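Ticket 648: desktop tower, no POST after memory change
Site: Stulstead
Asset group: Zellasen desktops
Status: Open, waiting on parts

Reported problem: The machine powers on, the fans run at full speed, and there is no video. The power light blinks amber. The user reports it shut down twice on Sunday before it stopped starting.

Steps so far:
1. Reseated all memory. No change.
2. Tested one module at a time in the first slot. No change.
3. Cleared CMOS with the battery out for 20 minutes. No change.
4. Swapped in a known good display and cable. No change.

Case opened on the bench, tower on its side, cover off. CPU removed and the socket checked under a magnifier.
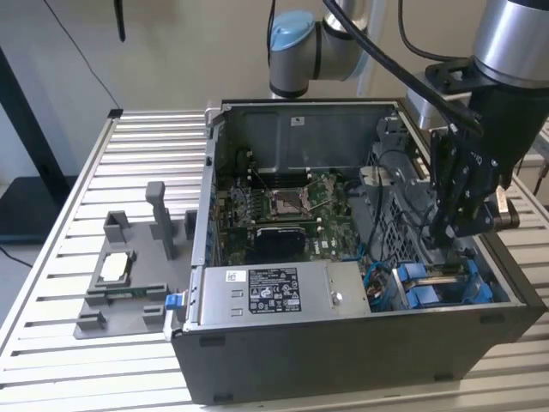
Socket contacts: one pair near the corner looks bent. Not straightened yet. The CPU pads were cleaned with alcohol and the old paste removed. The CPU is bagged and labeled with the ticket number.

Power supply tested separately on the load tester. All rails within limits after 54 minutes. Ruled out as the cause.

Drives: leave in the caddies. Do not wipe. The user's Valderrama project files are not all on the server.

Next steps: Replacement board requested from Drarnine, order line 900. If it arrives with a different firmware version, update before connecting the drives. Fit the original CPU first and retest with one memory module.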